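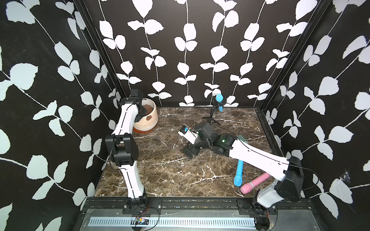

3.2 Setting and choice of objects

The study asks how people judge the order of a small corner when the wall behind it carries a strong pattern. In our earlier work on shelves and hallway tables (Hsieh and Figueiredo, in preparation) the backgrounds were plain, and the respondents spoke almost only of the objects. In rented rooms this is seldom the situation. The wall covering is chosen by an earlier occupant or by the owner, and the present occupant must arrange the belongings in front of it.

We therefore selected a covering with high contrast. It is black, with white leaf silhouettes on thin white vines, and the vines run vertically on all three walls (Figure 1). The floor is dark brown marble with white veins. Wall and floor are both dark with light lines, but the lines behave differently: those of the wall repeat, while those of the floor do not. Several respondents in the Postcombe group noticed this difference without being asked. One of them wrote that the wall "already looks tidied" and the floor "has still to be done."

The objects come from two families. The first family has a fixed place in most homes and is moved only for cleaning. It is represented by a round ceramic plant pot with a cream and tan swirled glaze, filled with soil and standing on a terracotta saucer. The second family is taken up, used and put down again many times in a day. For this we used two light-blue handheld microphones and small items which tend to be found near them. Microphones for singing at home were named often in the interviews made in July, mostly by parents, as things which are "never where they should be." They have also a practical advantage for our purpose, as the same kind of object can be stored upright or left lying.

Figure 1. One of the arrangements, of the mixed type. The pot is on its saucer near the left back wall, one microphone is upright in a small black tripod stand near the back wall, and a second one lies diagonally on the floor with a pink cylindrical object beside it.

3.3 Arrangements

We prepared 21 arrangements. In the ordered type, every microphone is in a stand and no small item is on the open floor. In the disordered type, no microphone is in a stand. The mixed type lies between the two and is the one of most interest to us. It shows the respondent what the proper place of an object would be, and at the same time it shows a similar object out of such a place. In Figure 1 the stand near the back wall has this role.

The pot was kept on its saucer in all arrangements. During the pilot we had also tried it without the saucer, but the respondents then wrote mainly about water stains, and their remarks on the microphones became very short. We decided to keep this question for another study. No plant was described to the respondents, and they were free to comment on the soil if they wished.

Small marks of wear were not removed. On the right wall, near the lower right in Figure 1, there is a small scuffed spot with a cobweb. On a plain wall such a spot would probably be the first thing to be mentioned. We wanted to know if the leaf pattern would hide it, because hiding of wear is a reason often given by people who choose a busy covering.

3.4 Procedure

Respondents were recruited in Postcombe and Vurkirow through notices in shops and two local libraries. They looked at the arrangements one at a time and in a different order for each person. For every arrangement they gave a judgment of order from 0 to 100, and then wrote, in their own words, what they would move first and to which place. There was no limit of time. We received over 3,000 judgments, and 2,725 remained after we had taken out the incomplete forms and those filled in twice by the same person.

The written answers were sorted by the two authors separately. Answers were placed under "return" (the object goes back to a place already visible), "remove" (the object leaves the corner) or "align" (the object stays but is turned or shifted). An answer such as "put the blue one with the other blue one" was difficult for us at first. Figueiredo took it as "return," and Hsieh as "align." After discussion we agreed on "return" if a stand was named anywhere in the answer, and on "align" in the other cases – this rule is perhaps too simple, but it could be applied without doubt.

The word "tidy" also needed some care. In Vurkirow many respondents use it for clean surfaces as well as for order, and a few low judgments were explained only by the cobweb. We kept these judgments in the material and gave them a mark, so that the analysis in Section 4 can be read with them or without them. Answers about the color of the wall, for example that black makes a small place look smaller, were not sorted, and they are listed in the appendix in the form in which they were written.

Filed under: Home & Interiors / Everyday Objects / Open Papers

Shares 21 · Comments 3

Related papers
Kao: Saucers, trays and mats as borders on the floor
Tranport: Where families put down what they carry
Storage habits in the rented rooms of Vurkirow
Leaf patterns and visible wear in narrow hallways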